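About Sallix

Sallix writes manipulation software: perception, grasp planning and the tooling needed to run both on hardware that our customers already own.
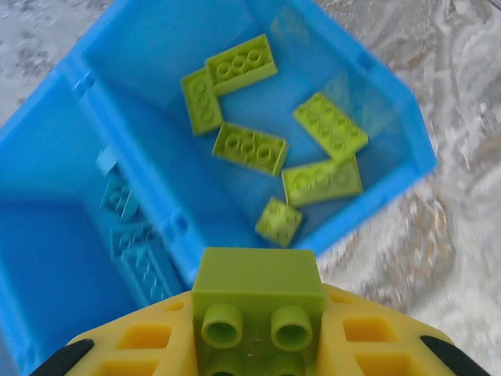 The company was founded in Urville by Rungnapa Siriwan, who had spent several years maintaining motion code for packaging lines and wanted a planner that could be debugged by the person standing next to the arm. We do not build arms or end effectors. We supply the layer between the sensor driver and the joint controller, and the logging that goes with it.

What we make

Srithong is our grasp planner. It takes a segmented image and a gripper model and returns a ranked list of candidate grasps, each with an approach vector, an opening width and a score. The score is broken into its terms, and every term is written to the log. If a candidate is rejected for wall clearance, the log gives the wall, the margin and the threshold. Candidates are recomputed after every pick, as parts in a bin tend to shift when a neighbor is removed.

Filtaslow is a filter and scheduler for wrist camera streams. It drops frames taken during fast motion, aligns the rest with joint states and passes them on at a rate the planner can use. It began as an internal script. The name refers to its first version, which was slow. The current version is not, but the package name was already in too many config files to change.

Both products share one configuration format and one replay tool. A recorded run can be replayed offline against a different planner version, and the two decision logs compared line by line.

How we test

Much of our perception work is done on toy building bricks in divided plastic bins. Bricks have known geometry, cost little and can be bought again in the same shape. Lime-green bricks in a blue bin are an easy segmentation case. Blue bricks in a blue bin are a hard one: color carries almost no information, and the segmenter has to rely on stud edges and shading. We keep both cases in the regression set. A release that improves the first and degrades the second does not ship.

Close-range views get separate treatment. A brick held in the gripper covers part of the wrist view and looks much larger than the same part in the bin. The perception stack masks the held part before it segments the rest, and the mask is checked against the gripper model.

The regression set currently holds 2469 recorded picks. Of these, 534 are failures, kept with their full logs and labeled by cause. Every merge to the main branch is replayed against the whole set. Release candidates then run 100 live picks on each of our 2 test cells in Urville.

How we work with customers

A project starts with recordings from your cell. We replay them, report which failures are due to perception and which to planning, and state which ones we expect to fix in software. Some need a different gripper or better lighting, and the report lists those separately.

Support requests go to the engineers who wrote the code. Please attach the decision log and the configuration file. Release notes are published in May and again in the fall, with known defects listed first.

Page last revised September 30, 2026.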